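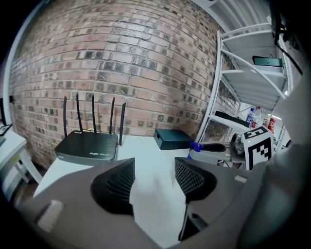 *router on the white table, brick wall behind*

**seonmi_b:** Internet at my place keeps dropping on video calls, always in the evening. My Ruijie Reyee sits out in the open in the front room. Do I need a mesh kit?

**rostam77:** Try another channel first! Mine was awful all August – switched it and I've had maybe four drops since.

**jinsol_n:** Disagree, evenings smells like the provider to me. Plug a laptop in with a cable and run a call that way.

**seonmi_b:** Ok, cable test Monday night. Will post what I get.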